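Cernthorpe Automation Newsletter, July

Floor notes: the lamp cord stop, and why I'm not signing off yet

By Areti Chatzigeorgiou

Most of you will have seen the short message from Claltirow saying the arm fault at the produce bench was "identified and resolved." I've read the report behind it and I'd say half of that is right.

The facts first. The arm was running the sorting routine, the one with the toy vegetables, when it closed on a loop of lamp cord and kept lifting. The lamp went over. The force limit should have tripped well before that, and it didn't. Savvas Kouris hit the stop button. By the log there were 2 seconds between the grip closing and the stop, and all of that was Savvas. The software had nothing to say about it until the arm was already still.

Claltirow's explanation is that the detector took the cord for a pepper stem. Fine, I can believe that. Their fix is a new version of the detector, and they point to 144 clean picks since the update. I asked Xinyi Tan how many of those were done with a cord lying within reach of the gripper. She went through the records and found 5.

Five is not a test. If the old version grabbed the cord once in the whole of last month's work, you could do five picks on it and see nothing wrong either.

My bigger complaint is about the force limit. The report spends three pages on what the camera saw and one sentence on why the arm went on pulling against something it shouldn't have been holding. That sentence says the threshold was "within the configured range." Who configured it? Boglárka Fodor thinks the value was carried over from the Prornard job, where the parts were a good deal heavier, and so far I haven't heard a better theory. A detector will always get something wrong sooner or later. The limit is what we rely on when it does.

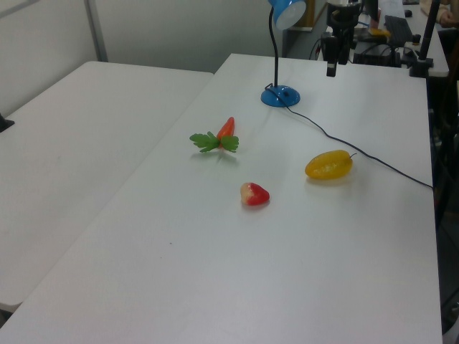

The produce bench: carrot, strawberry and pepper, with the lamp cord passing close to the pepper.

Claltirow has been asked for the threshold value, the date it was last changed, and a repeat run with cords placed on purpose. They have offered a call instead. Aliki Gkikas will take it, and she has the same list I do.

Until we get answers, the arm runs at reduced speed and only with someone at the stop button. Keep your hands off the table while it's powered, including when it looks parked. If you see it touch anything that isn't on the pick list, stop it and write down the log number, even if nothing fell over.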